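About the Vavent Center for Applied Automation

Vavent is a training and demonstration center for robotics and industrial automation. We teach technicians, machine operators, high school and college students, and the employees of manufacturing firms that are introducing automated equipment for the first time. Our building in Furnmont contains classrooms, an electronics bench room, a machine shop and the demonstration hall, where the center receives visitors throughout the year.

37 shares | 6 comments

Our Purpose

The center was established to give people in the Furnmont area a place to learn about automation by working with it. Many of our students come to us already employed. They know their own machines well and wish to learn how a robot arm is programmed, how it is made safe, and what it can and cannot be expected to do. Others are choosing a first career and have never stood next to a working robot before the day they visit.

Instruction is given in small groups. A student spends more hours at the equipment than at a desk, and every course ends with a task that must be set up, run and documented by the student. We do not sell robots, and we do not recommend one supplier over another to the companies that consult us.

Our Facility

The demonstration hall measures 2,000 square feet and is divided into work cells, each assigned to one kind of task. Visitors will find cells for packing, for machine tending, for inspection, and for the assembly and disassembly of electronic products. The cells are used for teaching on weekdays and are rearranged before each open day so that guests can stand at a safe distance and still follow the work.

The machine shop and the electronics bench room adjoin the hall. Students make many of their own fixtures there, and it is usual for a fixture to be redrawn and printed several times in the course of one project.

Visits and Demonstrations

The center holds its main open day every May, on a Sunday, so that families and shift workers are able to attend. The most recent open day was attended by 304 guests. Doors open at 10 a.m. and the last demonstration begins at 3:30 p.m. Admission is free.

Each demonstration lasts 12 minutes and is led by an instructor, with time afterward for questions. The instructor first explains the task, then runs it at reduced speed, and then runs it again at the speed used in training. Guests are told beforehand which steps the robot carries out from a stored program and which depend on its camera. When a run is interrupted, the instructor explains the fault to the group and restarts the task from the last safe position. We consider this a proper part of the demonstration.

The computer assembly cell has been part of the open day program for several years. It is popular with younger guests, many of whom have looked inside a desktop computer at home or at school. The work consists of handling small components in and around an open computer case, where there is little room for the gripper and where the motherboard and its sockets can be damaged by careless contact. The instructor uses the cell to discuss grip force, the approach path of the arm, and the reasons for holding parts in a fixture at a known position before they are picked up.

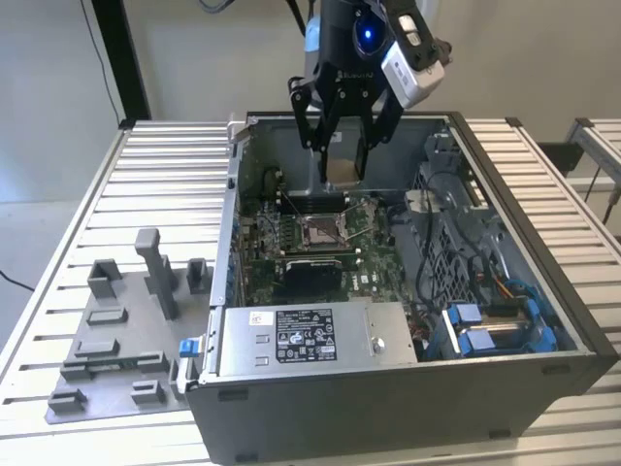 Group Visits

Schools, colleges, employers and community organizations may arrange a visit outside the open day. Group visits are offered on weekday mornings during the teaching year and last two and a half hours. A visit includes a safety briefing, a guided tour of the hall, two demonstrations chosen by the group, and a practical session in which participants move a training robot by means of the hand controller.

Groups are limited to 34 persons, including teachers and other accompanying adults. Larger parties are asked to divide themselves over two dates. Students must be at least ten years of age to take part in the practical session; younger children are welcome to attend the demonstrations with an adult.

Requests should be made in writing at least four weeks before the preferred date. Please state the size of the group, the ages of the participants, and any subject that the group has been studying. The instructors will adjust the content of the visit where they can. A teacher's packet with a short glossary and two classroom exercises is sent once the visit is confirmed.

Safety During Visits

Closed shoes are required in the demonstration hall. Long hair must be tied back for the practical session, and scarves and lanyards must be removed. Safety glasses are lent at the entrance and are to be returned at the end of the tour. Guests are asked to remain behind the yellow floor line unless an instructor has invited them forward. Photography is permitted except where a sign indicates otherwise.

The hall is accessible by wheelchair from the north entrance. A quiet room is available on open days, and guests who are sensitive to noise may wish to attend the first demonstration of the morning.

Our Staff

The center is directed by Aslı Karakaya, who joined Vavent as an instructor in machine tending and later designed the present first-year course. She is responsible for the teaching program and for the content of all public demonstrations. The instructors have worked in manufacturing, maintenance or electronics before entering teaching, and each spends part of the summer term in a local plant in order to remain familiar with current practice.

Demonstrations on the open day are assisted by second-year students. Participation is counted toward the communication requirement of their certificate. Students prepare a written script, rehearse it with an instructor, and answer questions from the public under supervision.

Our Partners

The Sfakianakis Foundation supports the open day and pays the transportation costs of visiting schools that would otherwise be unable to attend. Grornero, a contract manufacturer with a plant in Furnmont, provides work placements and sends its own technicians to our evening courses. Grornero engineers also review the assembly and disassembly tasks each year and advise on changes.

The center is glad to hear from other firms that wish to host a placement, to lend equipment for teaching, or to send employees to a demonstration before making a decision on automation. Inquiries are handled by the front office, which is open Monday through Friday from 8:30 a.m. to 4:30 p.m.

Related

Plan a Group Visit
Open Day Program and Parking
First-Year Certificate in Robot Operation
Fixture Design: Notes from the Student Workshop
Evening Courses for Working Technicians
Placement Opportunities at Grornero
School Transportation Support from the Sfakianakis Foundation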